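May 22, 2019. Thread on how my week of collecting grasp examples in simulation is going, for the handful of you who asked. It's long, sorry, get a coffee.

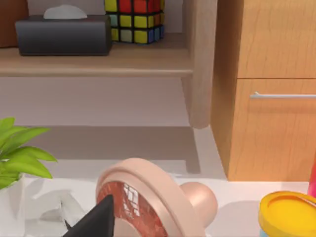

So the plan was 600 demos by the end of the month. I drive the arm by hand (well, by controller), the sim records everything, and the learner gets to chew on it overnight. Same basic job each time: go to the object you were told to go to, get hold of it, lift it, let go.

I'm at 772! I know. Before you clap, keep reading.

A big chunk of those are me being bad at it. I went back through the early batches last night and you can watch me learning to steer. Lots of wobbling, lots of stopping in midair to think. The learner copies all of that, by the way. My first trained version would stop dead a little above the table and hang there like it forgot why it came into the room.

I've thrown out the worst ones and kept the ones where I fumble but recover. Those are gold. If every example is a clean approach, the model has no clue what to do once it drifts an inch to the left, and it always drifts an inch to the left.

Clutter! I'm a clutter convert. My first rooms were a bare table with one block on it and the numbers looked amazing, and then I added a second object and it all fell apart. Now every room gets junk. Crumpled plastic, a plant poking in from the side, a modeling-dough-style tub with a yellow lid, a tissue box and a Rubik's cube back on a shelf, whatever the shuffler feels like dropping in.

The shuffler is called Lasden and it's a script I wrote in one very long evening. It picks the furniture, scatters the objects, moves the lights and nudges the camera. About one room in every batch comes out with something buried halfway inside a cabinet. I skip those by eye. Yes I should automate that. No I haven't.

Big round things are the pain point right now. A block has sides, you line up and squeeze. A fat round thing with a thick smooth rim gives you a bunch of choices, and I noticed I was making a different choice every time depending on my mood. Rim, knob, side, over the top. The learner averaged them all together and went for a spot in between where there's nothing to hold.

Fix so far: I pick one grip per object before the session and write it on a sticky note. Knob if it has a knob. Rim if it doesn't. Very high tech. Success on the round stuff went from embarrassing to only a little embarrassing.

Somebody is going to ask about the simulator. It's Vandenholm, the older build. The new one has nicer contacts, but it broke my controller mapping and I wasn't going to spend another weekend on that in the middle of a collection run. I'll move over in September when I start the next set.

Glare is on purpose too. I had it turned off for ages because shiny stuff looked messy to me, and then the model got totally thrown by the first glossy object it met. So now the lights wander and some things get a big white streak across them. Training is slower. I'll take it.

Practical stuff I wish I'd done from day one: name your sessions properly (I have a folder called "new new good"). Save the seed for every room so you can rebuild it. Stop after 12 demos and stretch your hands. My thumbs are wrecked.

Also, write down why you threw an example out. I tossed a pile in the first couple of days with no notes and now I can't tell if they were bad driving or bad rooms, so I get to look at every one of them again. Fun evening ahead.

Next up is Nernuvov, my 2-finger gripper set with narrower tips, same rooms and same objects so I can compare. I already have nearly all the seeds picked. If the shuffler behaves I'll start recording tomorrow after dinner.

Oh, and for the person who wanted the object list: I'll post it once I've cleaned up the names. Half of them are called things like "pinkthing_b" at the moment.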